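Wrist view is blurred when the gripper holds soft packaging -- keep these episodes or delete?

Asked by Mohandas Marar

I am recording demonstrations for a pick-and-place policy, two arms on one rail. I have 90 episodes until now. The objects are mostly packaging, plus a paper bag. My problem is with the wrist camera. When the arm moves with a thin wrapper, many pictures come like this one:

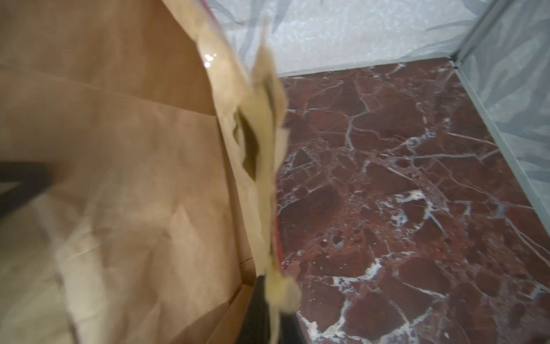
Wrist camera, wrapper held next to the paper bag

The bag and the floor are readable, but the wrapper itself is smeared. My colleague wants to delete every episode with such blur. I am afraid that then I will have only the slow ones. What do you do in this case?

The fixed camera does not have this problem. It sees the tray, the bag and both arms together, so I always know which object is where:

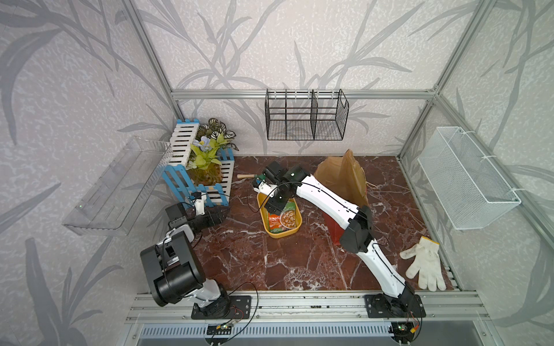

Answers (2)

Greltik
Please do not delete them. At run time the wrist camera will give you the same blur, so the policy should see it in training also. What I would change is the exposure: fix it by hand to a shorter value and add light. After this I kept 87 of my own 90, and the others I removed for dropped objects. Also check that the timestamps of the two cameras agree. I had once an offset of 2 frames and searched a week for the reason.

Vostside
just move slower. worked for me

Comment by Mohandas Marar: Thank you both. Slower is possible, but the operators become tired and then they make other mistakes. I will try the fixed exposure first -- the timestamps I did not check yet.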